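Waltcombe Makers Board > Shop Floor > Automation
Thread: Can any of these things do a real chore yet?
Started 19/08/2018

benchrat
I run a small shop that packs hardware kits. Screws, washers, bushings, little bags. One kit has 40 parts in it and I have two people doing it by hand most of the week. Every year somebody tells me a robot will do this soon. At home my wife asks the same thing about the dishwasher. So I'm asking people who have tried it: is there any chore, shop or house, that you'd hand over today and walk away from?

millhand_tom
Depends what you call a robot. My bowl feeder has been sorting screws since before I bought the place. It does one size. If you want it to do a second size you spend an afternoon on it with a file and bad language.

benchrat
I have a bowl feeder. I mean something with an arm that takes parts out of a bin the way a person does.

quietgear
Then no. I spent most of March on bin picking with a Tarura arm at work. Flat washers were the worst. They lie on the table with no edge to get hold of, and when you do get one you often get two. We logged 1,034 picks and 198 of them needed a person to step in. For a kit line that's useless, you may as well let the person do it.

solderpot
That's better than I'd have guessed. What were you using for fingers?

quietgear
Stock ones, rubber faced. We tried a thin steel pair later and they were better on washers and worse on everything round.

lathe_and_let_die
I disagree with "then no." I think people give up on the arm when the trouble is in the fingers and the layout. Don't use a deep bin. Use a shallow tray with a divider, put it on a plain light surface, and keep the parts one layer deep. Half the problem goes away. I've been working on two-finger grippers with parallel links so the pads stay square to each other as they close. Black plastic links, brass bushings at the joints, screw-on tips so you can swap them for the job.

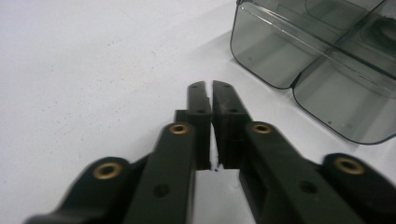 Re: fingers and layout

solderpot
Are those bushings pressed in or glued? I did a linkage like that in plain printed holes and it got sloppy fast. Mine ended up with enough play that the tips crossed.

lathe_and_let_die
Pressed. I ream the hole first. I check the gap between the pads before I try anything small, and if they don't sit parallel I don't bother going on.

millhand_tom
Nice linkage. I still don't see how it helps benchrat. If he has to lay the parts out one layer deep in a tray, who lays them out? That's the job. You've moved the chore over by two feet.

lathe_and_let_die
A vibrating tray spreads them. They don't cost much.

millhand_tom
So now it's a feeder again, plus an arm.

quietgear
Tom has a point, but I'd put it differently. Feeder plus arm is how most of the working cells I've seen are built. If the same kit runs for months it can pay. With benchrat's volume I doubt it. How many kits a week?

benchrat
Up to 400. Six different kits, and the customers change them whenever they like.

quietgear
Then I'd leave it with your two people and look at a counting scale.

dishpan_hands
Asking about the house side. My brother-in-law got a Wanosus vacuum and it's fine as long as I pick up the floor before it runs. Socks, cords, the dog's bowl. I'd put laundry folding and dishes a long way off. A dishwasher load is all different shapes and some of them break.

solderpot
Dishes might come before laundry. A plate keeps its shape - a shirt doesn't.

dishpan_hands
A wet wine glass keeps its shape too, until it doesn't.

benchrat
OK. I'm going to price a counting scale. Cortés had one listed used. lathe, if you get washers working out of that tray, post the numbers, including the misses.

lathe_and_let_die
Will do. Changing the tips first, I want something thinner at the end.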